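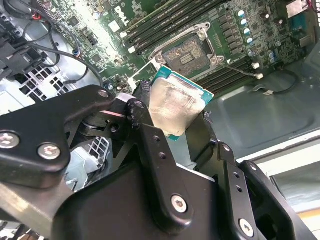
A processor lid with a streaky film of old thermal paste still on it

Nillgate Paste Refresh Kit
£20, in stock
Posted from our shop in Evside

If your old desktop has started sounding like a hairdryer every time you open more than a couple of tabs, have a go at this before you start pricing up a new one. It's the kit I use on my own bench and I've been selling it since the days when the shop was one shelf and a kettle. Dried-up thermal paste is such a common fault in older towers, and such a cheap one to put right, that I'd honour-bound recommend it even if I didn't stock it!

What you get
Cleaning fluid, 20 ml bottle with a dropper top
Getberg grey thermal paste, 2 g syringe with a screw cap
20 lint-free wipes
Plastic spreader
Folded instruction card (large print, I insisted)

The syringe looks tiny when you open the box, and I do get emails about it. It's plenty. You want a blob the size of a small pea in the middle of the lid, and the cooler squashes it out when you screw it down. If it's oozing out round the sides like a jam sandwich you've been too generous, so wipe it off and start again.

How I use it
Turn the computer off, pull the plug out of the wall and lay the case flat on its side on something steady. Have a good look at which way round the cooler sits (I take a snap on my phone, every single time, and I've been doing this for years). If the machine still switches on, let it run for ten minutes before you shut it down, as slightly warm paste lets go much more easily. Then undo the cooler a bit at a time, going corner to corner, and give it a gentle twist before you lift. Please don't yank it.

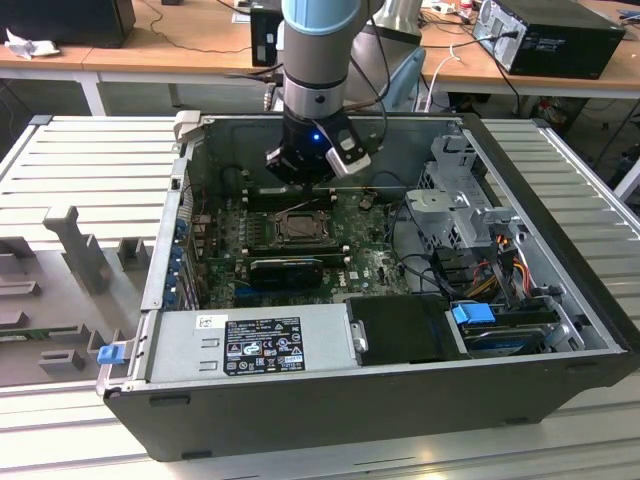
Two or three drops of fluid on a wipe will do for the first pass. Leave it sitting on the old paste for a minute or so, have a sip of tea, then wipe in one direction towards the edge. I used to scrub in circles and all I ever did was push the grey stuff into the corners. Change to a clean wipe as soon as the first one goes mucky, and do the bottom of the cooler as well, which people forget. Let everything dry fully before the new paste goes on.

If you're taking the processor out altogether, hold it by its edges, keep your fingers off the contacts and look for the little corner mark that tells you which way it goes back in. It should drop into place with no pushing at all. And keep paste out of the socket, whatever you do, it's a pig to get out.

A word about the fluid: it's flammable and it smells a bit like pear drops, so open a window and keep it away from children and pets. It can also dull shiny plastic. I found that out on the lid of my own printer.
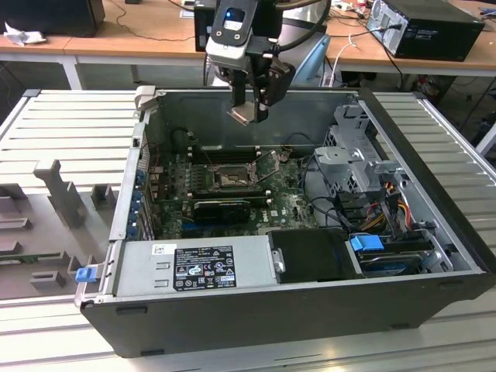

Will it suit my computer?
Nearly any desktop with a screw-down or clip-on cooler is fine, and that covers home machines, office towers and most small servers. I wouldn't use it on games consoles that have liquid metal inside, and it won't replace the squashy thermal pads you find on some graphics cards. For those, have a look at the Mtshali pad sheets, which you can cut with kitchen scissors.

How long does a kit last?
The paste does two or three ordinary processors. The fluid goes on for ages, so I also sell the syringe on its own. Cap it tightly, keep it in a drawer and it should be good for a couple of years.

Postage
Small enough for the letterbox, so no waiting in. Order before lunch on a working day and I'll get it in the afternoon post. The last batch of 600 went quicker than I'd planned, but the shelves were filled again in July.

Page last updated Friday, August 14, 2026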